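Robotics Club Moves Kitchen Task Into Simulation

Morkville Technical College
Student Projects

The Morkville student robotics club has spent most of this term on one job: getting a pair of simulated robot arms to move a slice of food from a cutting board to a tray. The club will show its progress at the spring open evening on May 17, 2026, in the ground floor lab of the Mockus Building. Doors open after the afternoon workshops finish.

The project is called Allach. It began as an entry for the two-arm category at the Gusdale student competition, which asks teams to complete a short household task with two arms and two hands. Teams may enter with real hardware or in simulation. The club chose simulation because it owns one working arm and the category calls for a pair.

Members built the kitchen in the first weeks of the term. Most of that time went into the objects. A tray or a cutting board looks simple on screen, but each one also needs a collision shape, a weight and a friction value before a hand can do anything useful with it. The first cutting board slid across the counter at the lightest touch. The first pot was solid all the way through, which only came to light when a member tried to drop something into it.

By March the kitchen was stable enough to begin recording demonstrations. A member wears a headset and a pair of tracked gloves, and the simulated arms follow. Each attempt is saved and then marked as usable or not by a second member. The club now has more than 2,000 saved attempts, though a good part of the early ones will be thrown out because the counter height was changed later.
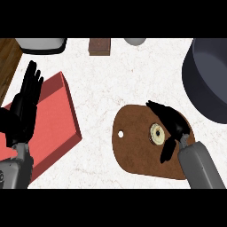
Issue 51

The right hand does the picking. It has to come in over the cutting board with its fingers bent and close on a thin, round slice without pushing it off the wood. Thin objects are hard for this kind of hand. The fingertips tend to meet the board first, and the simulator then has to work out contact between the fingers, the slice and the board all at once. The club dealt with this by slowing the last part of the approach and running the physics in smaller steps. Attempts take longer to compute, but the slice no longer jumps.

The left hand has less to do in the current version of the task. It stays over the red tray, open, until the right arm has lifted the slice and started across the counter. It then moves clear. In the full competition task the left hand must also tilt the tray, and that part has not been started.

The pot, the bowl and the wooden block play no part in the scoring. They are there so that the trained controller learns to ignore things it does not need. Their positions are changed at the start of every attempt, within limits. One of those limits was added after the pot turned up on top of the cutting board.

A first controller was trained over the spring break on 400 of the marked attempts. It reaches the slice most of the time and lifts it less often. The usual fault is that the hand closes a little early — the fingers come together above the slice and the arm then sets off for the tray with nothing in it. The training group thinks the problem is in the demonstrations, where some members close the glove sooner than others. A short set of written instructions for new demonstrators is now kept next to the headset.

Two pieces of work are planned before the Gusdale entry closes. The first is a new batch of demonstrations made under the written instructions, with the counter at its final height. The second is a better camera view. The present view looks down on the counter from above the arms, and the forearms can block part of the tray and the board. A second view from the side has been tested but not yet used in training.

Visitors to the open evening will be able to try the headset and gloves. Each turn lasts a few minutes and there are 30 places, to be booked at the lab door. Younger visitors are welcome with an adult. The club will also have its one physical arm running at the back of the lab, stacking cups.

Students who would like to join for the fall can leave a name at the same desk. No programming experience is needed for the demonstration group. The training group asks for one completed course in Python or something close to it. Meetings are held in the Mockus Building during term, and the times for fall will be posted on the lab door.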